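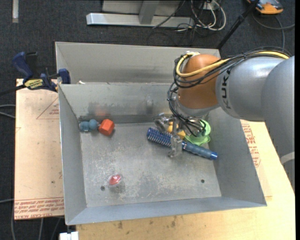 4. Filling and sorting your Nomov metal bin

Now for the fun part! Your bin is assembled, it's standing on its tabletop, and it is ready for all those odds and ends that never had a home - hairbrushes, toys, blocks, the lot.

1. Wipe the inside with a soft, dry cloth. Get right into the corners, where dust from the packing likes to hide.

2. Lay long things down first. A round hairbrush fits nicely on the diagonal, and you can grab it by the handle later without digging.

3. Put chunky toys along the back wall. Anything made of rounded segments or with a knob on the end will lean there quite happily.

4. Drop blocks and other small pieces into the gaps. Bright colors are a real help against the gray metal, so mix them in freely!

5. Leave part of the floor bare. You'll be glad of the room when you want to slide things around and find the one at the bottom.

Note: Scuffs on the bin floor are normal and come with everyday use. They don't affect the bin at all, and a well-used one looks great.

Note: Clean hair out of brushes before you store them. Bristles pick up lint from soft toys very quickly.

Caution: Always lift the bin with both hands, and empty it first. Do not drag it across a wooden tabletop - the metal can leave marks.

Caution: Do not store damp items. Let bath toys dry completely before they go in.

If you also have the Flurkex divider (part 889), fit it before step 2. Fitting instructions are in section 5.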